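Catalog / Bags and Luggage / Backpacks / Kotstead Quilted Backpack

Kotstead Quilted Backpack, Taupe

The Kotstead is a medium-sized day backpack supplied by Fakard for office, school and short-trip use. It is the quilted model in the Fakard bag range and is sold in one color, a taupe gray with gold-toned metal fittings. The bag replaces the Amero, which was withdrawn in November and for which spare parts remain available on request.

Construction

The front panel is stitched in a chevron pattern, with padded channels that meet in a downward V. The padding gives the pocket some protection against knocks and helps the bag keep its shape when it is only partly full. The upper section is left plain and carries a small metal logo plate.

All zippers are gold-toned. The front pocket closes with a single horizontal zipper, and the main compartment opens along the top with two pulls, which may be brought together at any point. A further zipper runs down the side. Customers who share a coat room or locker area often attach a cord, tag or small plush toy to the front pull so that the bag can be told apart from others of the same model. 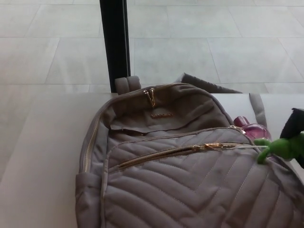
The bag may be carried by the shoulder straps or by the short loop handle at the top. The loop is intended for lifting and for hanging the bag on a hook. It should not be used to drag a full bag across the floor -- damage caused in this way is not covered by the guarantee. The fabric side pocket takes a small umbrella or a slim bottle. Bottles should be closed firmly before they are placed in any part of the bag.

Capacity and Loading

The main compartment holds up to 21 liters. Heavy items such as books should be placed closest to the back, with clothing and lighter items toward the front. The front pocket is suited to keys, cards, a phone charger and similar small articles. Overfilling it will flatten the quilting and put strain on the zipper.

Care

Wipe the outside with a damp cloth and mild soap. Do not machine wash, bleach or iron. After cleaning, open all compartments and leave the bag to dry at room temperature, away from direct heat. Metal parts may be polished with a soft dry cloth; metal cleaners will dull the finish and may stain the fabric around them.

If a zipper becomes stiff, remove any lint from the teeth before applying force. Replacement pulls are supplied in packs of 11 and fit both the Kotstead and the Amero.

Ordering and Guarantee

The Kotstead is offered to individual customers and to institutions. Orders from schools and offices are handled by Nazari, our distribution partner, and should be addressed to Arnel Samonte, Institutional Accounts. Please quote item number 61 and state the delivery address in full.

Each bag is guaranteed for 3 years against faults in stitching, straps and zippers. Ordinary wear -- including fading and light marks on the metal parts -- is excluded. Proof of purchase is required for all claims.

Page last revised 28 March 2023.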